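How do I get scorched soup off the bottom of a stainless pot?
Posted by tunthorpe_mom, March 6, 2019

So I walked away from a pot of split pea soup to take a phone call (my own fault, I know) and came back to a black crust welded to the bottom. It's stainless steel, a wedding present, and I'd love to save it! I've soaked it overnight in dish soap and scrubbed until my arm hurt.
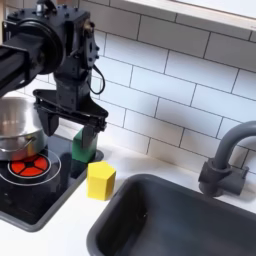
I've got baking soda, white vinegar and a box of dishwasher tabs in the house. Would any of those do it, or do I need to buy something? I don't want to scratch it up with steel wool if I can help it.

Plesier18

Baking soda, every time. Cover the burned part with water, bring it to a boil, turn it down and stir in 2 big spoonfuls of the soda (slowly, it foams like crazy). Let it simmer for 20 minutes, then let it cool and go at it with a wooden spoon. Mine came up in sheets, it was kind of fun!
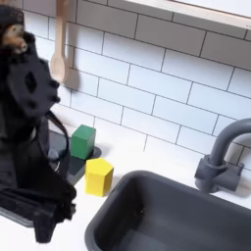
If there's still a shadow left, pour that out, make a paste with more soda and a few drops of water, and leave it on for an hour or so before you scrub with a nylon pad. You may end up with rainbow colors on the steel afterward. Wipe those with a little vinegar and rinse. Don't put the vinegar and soda in together though, they mostly cancel each other out and you're left with salty water.

vatinent

just get a new pot lol. or a dishwasher tab in hot water overnight, worked on my lasagna pan. wear gloves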